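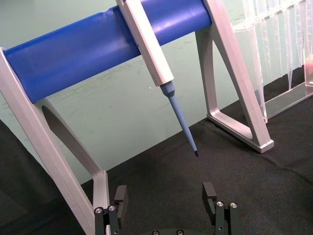
A pipette on its stand, seen from the wrist of the arm at Fulen. The tip rack is at right.

Ask anybody who runs a wet lab what they want from a robot and they don't say speed. They say: pick up the pipette. The same one I use. Off the same stand.

Sounds like nothing. It has eaten most of two years at Fulen, a small robotics lab on the second floor of a former print shop, and until this spring the success rate was, in the words of one person on the project, a number you round down before telling your boss.

Now there's a result. Modest, narrow, and pretty interesting if you care how machines learn to use their hands. The method is called Riritz. The paper is short. The appendix is not.

First, the problem. Liquid handling was automated ages ago — big enclosed decks, fixed channels, everything bolted where the software expects it. Great if you run the same assay all week. Useless if you're a grad student with a handful of tubes and a protocol you changed at lunch. That person uses a handheld pipette, and handheld pipettes were designed around a human thumb.

So a two-finger gripper comes in from below and has to close on the body, lift it clear of the bar it hangs from, and come away without swinging the tip into anything. The body is long and pale and smooth. The tip end is narrow and easy to knock. Near it stands a rack with clear walls, holding a row of translucent tips, which depth sensors handle badly. They see through it, or they see a glare, or they see half a rack floating over the table.

The old approach at Fulen was the obvious one. Record people driving the arm by hand, train a policy to copy them, record more when it fails. It works up to a point. The copy gets the big reach right, every time, and then botches the last little bit. Comes in slightly off, pushes the pipette instead of gripping it, sets it swaying, chases the sway. Anyone who has watched one of these runs knows the feeling. You want to reach in and do it yourself.

Riritz splits the job in two, and the split is learned. Nobody draws a line and says "here the reach ends." A small second network watches the wrist view and keeps guessing one thing: if I closed now, would I be able to tell whether it worked? When the guess is a confident yes, the arm hands over to a slower controller trained only on the end of the motion. When the guess is no, the arm moves to get a better look. Back off a little, tilt, try again.

That backing off is the whole trick. Human operators do it constantly without noticing, and the older pipeline was throwing it out. The cleanup script trimmed hesitations from every demonstration because they looked like wasted time. Somebody put them back in on a Wednesday, more or less to see what would break, and the next policy was better. Riritz grew out of trying to work out why.

The numbers. The old policy got the pipette off the stand and held it steady in 23 percent of trials. With hesitations left in, no other change, 54. With the full two-stage method, almost double that second figure on the stand it was trained with, and here I'd slow down, becuase the stand it was trained with is the easy case. Move to one it has never seen and the gain shrinks. Still there. Smaller.

The team tried 7 stands in all. It does fine on the ones where the pipette hangs from a bar, whatever the bar's color. It does poorly on carousels, the kind that turn when you bump them, since a nudge that would be harmless on a fixed stand spins the next pipette into the way. The paper says so in its second paragraph, which I appreciated. Plenty of robot papers bury that sort of thing.

What does it cost? Time, mostly. An unhurried person takes a pipette off a stand in about a second. The arm, with all its looking and re-looking, needs far longer, and on a bad run it will circle the thing like a dog deciding where to lie down. There's a cap now. After 4 looks it has to commit or quit and ask for help. Quitting counts as a failure in the results, as it should.

The outside check came from Fovirley, a contract lab that runs small-batch testing and has no robotics people on staff at all. They got the code, a written setup guide and one phone call. Their success rate came out a bit under Fulen's. Part of that was lighting. Part was a misprinted step in the guide that had the wrist camera mounted upside down for the first two days, and the policy apparantly kept trying, bravely, to grab the ceiling. Those runs were thrown out and the paper lists them anyway.

Lighting keeps coming up. Clear plastic is all reflections, and a rack that looks one way in the morning looks like a different object by 4 p.m. with the blinds up. The training runs used a dark cloth on the table to keep glare down. Does the method need the cloth? Fulen's answer is they don't know yet. Tests on bare bench are going now. Early word, and only word: worse, but usable.

Then there's the actual pipetting. Riritz gets hold of the tool. It does not press on a tip, draw liquid, dispense it or eject anything. Pressing on a tip is next, and it's harder in a different way, all force and very little vision, with the gripper's own fingers blocking the view just when you want it. The plunger comes after that. One approach on the table is an electronic pipette that takes its commands over a cable, which some people in the field consider cheating. Fulen's view, roughly, is that a lab would not mind.

A second group, at Leung, is trying the same handover idea on screw caps. No paper yet. The early runs I watched were slow and a bit clumsy and then, now and then, very good: the fingers stop short, shift sideways, settle, close. You find yourself leaning in.

Code is due out in April. The demonstrations too, hesitations included.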